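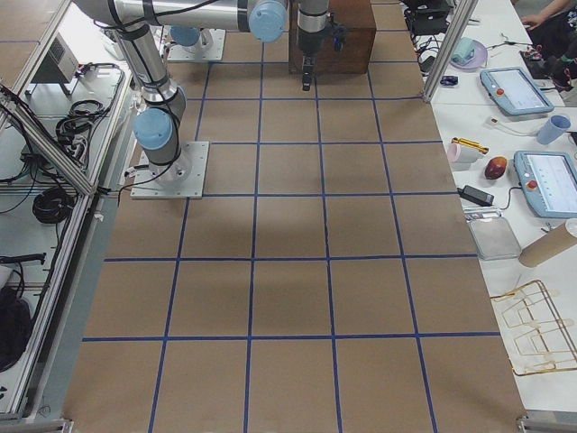

Figure 9.1 A work table covered in brown paper and marked off in squares with blue tape.

Chapter 9
Pricing an Arrangement

My first year in the trade, I sold a tall vase of lilies and snapdragons for less than I'd paid for the stems. I didn't notice for a month! The customer was delighted, told her sister, and I cheerfully sold her sister the same thing at the same price. When Verena Schnyder, who owned the shop, went through my order slips in January, she handed me a pencil and the wholesale invoices and went off to make coffee. She was gone a long time. By the time she came back I'd found 30 orders where I had left something out, usually the greens.

So that's where we're starting. Greens, tape, wire, foam, ribbon, the vase, the card, the little plastic fork that holds the card – all of it has a cost, and very little of it catches the customer's eye. New designers price the roses and forget the rest (I did, and I've watched plenty of my students do it too).

You've already met stem counts in the chapter on ordering, so keep those recipe sheets handy. We'll be writing prices on them now.

What you'll be able to do by the end

Work out the full materials cost of a design from a recipe sheet.
Apply a markup to flowers and a separate one to hard goods.
Add labor without guessing.
Adjust a recipe when the wholesale price jumps the week before a wedding.

Key terms: recipe sheet, landed cost, hard goods, markup, shrink, design fee

A word about shrink before we go on, as it trips people up. Shrink is whatever you paid for and couldn't sell: the snapped stems, the hydrangeas that flopped in the cooler, the tulips that opened all at once over a long weekend. You can keep it low with clean buckets and careful ordering, but you'll always have some. If your prices only cover the flowers that leave the shop, you're paying for the others yourself.

I like to look at shrink by variety. In the small shop in Oten where I worked after leaving Verena's, we wrote it on a sheet taped inside the cooler door. Sweet peas were dreadful. Carnations hardly ever showed up on the list, and I've had a soft spot for carnations ever since.

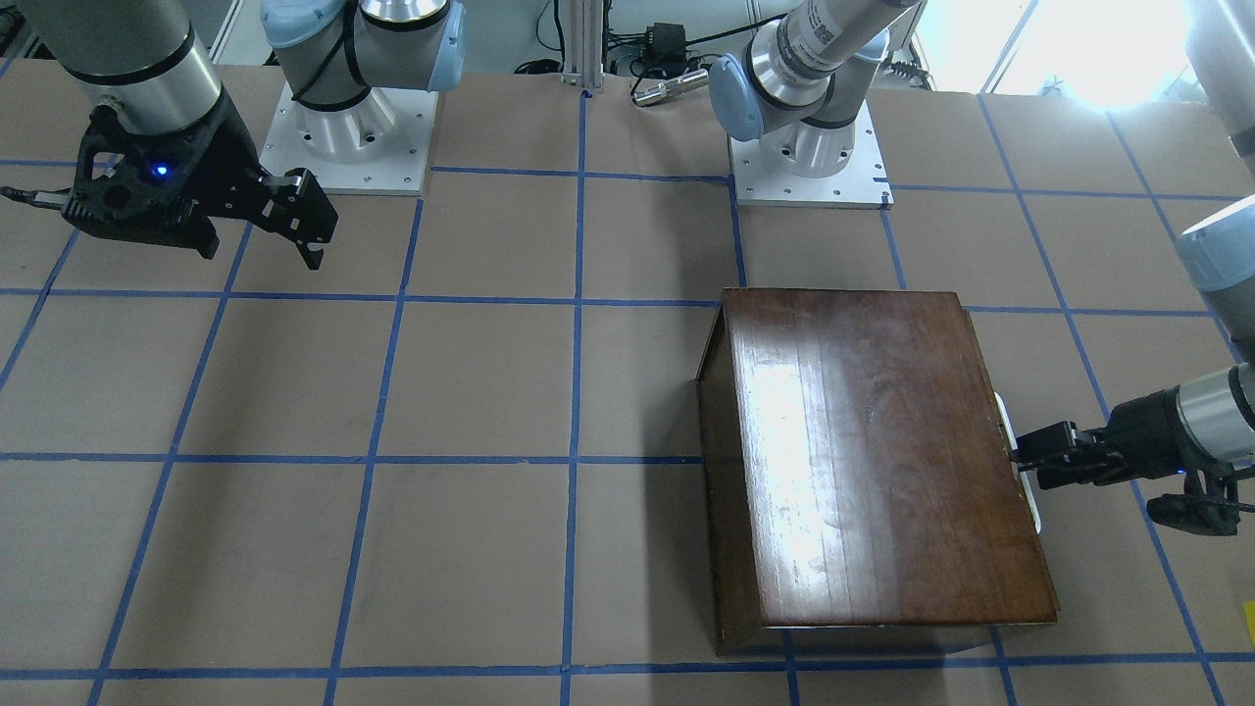

Opening case: The Widmer order

Gion Gisler runs a two-person studio and gets a call from the Widmer family, who want table flowers for an anniversary dinner. There are nine tables. They'd like garden roses, something blue, and "nothing too stiff." They have $704 to spend, with delivery included.

Gion sketches a low, loose centerpiece and adds up the materials for all nine tables. His total comes to $415, before any markup, labor or the drive across town. He loves the design. He's also fairly sure he can't afford to make it.

Take a few minutes with these before you read on, and jot your answers in the margin:

How much is left per table once the materials are paid for?
Which would you change first, the flower choice, the stem count or the container?
What would you say to the Widmers on the phone, and would you say it before or after reworking the recipe?

We'll come back to Gion at the end of the chapter with his full recipe sheet. Keep your first answers, even if you end up crossing them out.

9.1 Finding your landed cost

Landed cost is what a stem has cost you by the time it's standing in your bucket. Start with the wholesale price, then add that stem's share of the freight and any box charge on the invoice.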